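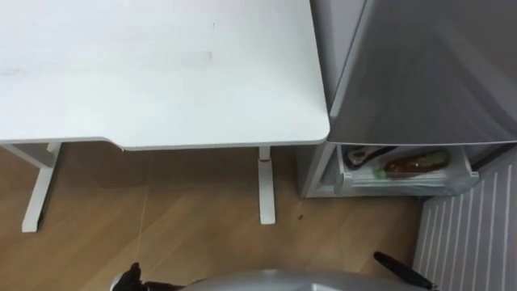
The white desk, with its gray marks.

Vasylyna Vasylenko
June 13, 2025

I want to write a little about my word notebooks. Several people asked me after my last post, so I will make a thread.

I have kept them for five years, from the month when I moved to Clallside. The first word I wrote down was "drizzle." A woman at the bus stop said it to me and I smiled and did not understand.

My rule is simple. I write a word only if I heard it from a living person or read it in something I was reading anyway. I do not take words from lists. I tried lists in school and I remember from them mostly the word "blacksmith."

Next to each word I put where I met it. "Reluctant, from the dentist." "Leftovers, from Touran." Touran Mousavi was my first neighbor in this town and she also learned English as an adult, so she speaks it slowly and very well. About 100 words in the first notebook are hers.
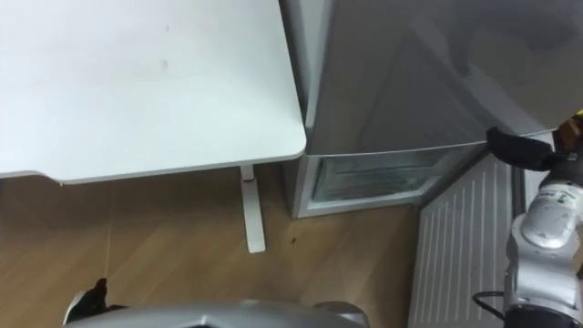

Last month, in May, I finally numbered everything. It took me three evenings. The total is 2952 words, and I am sure that some of them are in there twice. "Although" I found three times. It seems I was never satisfied with it.

Small verbs are still the most difficult for me. Put up, put off, put out, put up with. I gave them their own pages at the back and I still make mistakes. Last winter I told my manager that I was put out with the meeting, and I wanted to say that we should put it off. He was very polite about it.

Kristaps Vanags wrote to ask if I use cards or an app. I used an app for one spring. I knew the words inside the app and could not find them when I was talking. With the notebook I remember the page, and sometimes the color of the pen, and then the word comes.

I review in a lazy way. I open any old page while the tea is getting ready and read it aloud. If a word is familiar, I try to say one sentence with it. If it is not, I put a small dot beside it. One word, "hitherto," has so many dots that I decided to leave it alone.

To Oksana Palamarchuk, who asked about translation: in the first notebook I wrote the Ukrainian beside each word. From the second one I write a short explanation in English, even a bad one. For "stubborn" I wrote "like my uncle with the car." I will not forget that one.

A question for those who also live in their second language. Do you write down expressions that you do not like? I have a page for them, and "touch base" is at the top, but I hear it every day at work and maybe I should start to use it.

I will type out some of the "put" pages next week, with my wrong sentences included. Please correct me if you see mistakes here too, I like it when people do.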